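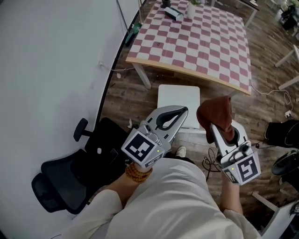

Bead bracelets on elastic: how do you stop them from breaking?
Posted by platasberg_beads, 2021-10-07

Hello to all. I make wrap bracelets for a small shop in Werno and I have now the third one back with a broken elastic. It is always the same model, round wooden beads in brown, long enough to go several times around the wrist, like the one on the left wrist in the photo. I use 0.7 mm clear elastic, single, with a surgeon's knot and a drop of glue. The short bracelets with the same elastic never come back. Is the long one too heavy, or is my knot bad?

isia_knots wrote:
Your knot is probably fine. Where does it break, at the knot or in the middle? If in the middle, the holes of the beads are rough and they cut the elastic. Wood is terrible for this. I turn a small round file in each hole before stringing. Boring work, but I did it for 108 beads last winter and it is still on my mother's arm.

platasberg_beads wrote:
Two in the middle, one I cannot say, the customer had thrown away the pieces. I did not think of the holes.

old_Staniforth wrote:
I would not use elastic at all for a long wrap. People pull it over the hand one loop at a time and each time it stretches in one place. Waxed cotton cord with a button and loop is better. Elastic is for children's bracelets.

isia_knots wrote:
I don't agree. My customers do not want a button. Half of them cannot close it with one hand and then they ask for the money back. Elastic is good if you pre-stretch it. Hang it overnight with a weight, a pair of scissors is enough.

old_Staniforth wrote:
Pre-stretching stops it from getting loose. It does nothing against cutting. And the glue makes the knot hard, so it rubs on the bead beside it.

tea_and_thread wrote:
On this I am with Staniforth – no glue on wood. But I would stay with elastic, only the fibre type, not the clear one. The clear one goes yellow and dry in the drawer. I bought a roll in April and by the end of summer it was good for nothing. For 8 mm beads I take the fibre type double and hide the knot inside a bead with a larger hole.

platasberg_beads wrote:
Thank you, this helps me. My beads come in bags of 4000, so filing all of them is not possible for the price I ask. Can I only sort out the bad ones?

isia_knots wrote:
Yes. Push a bit of old nylon stocking through. If it catches, put the bead aside for earrings.

old_Staniforth wrote:
Or buy better beads.

platasberg_beads wrote:
Those cost double, and the shop will not pay it. I will try the fibre elastic without glue, and the stocking. One more question: do you write something on the card about water? My card says only the size.

tea_and_thread wrote:
Mine says "Please take off before washing hands or swimming". I still get them back from the seaside.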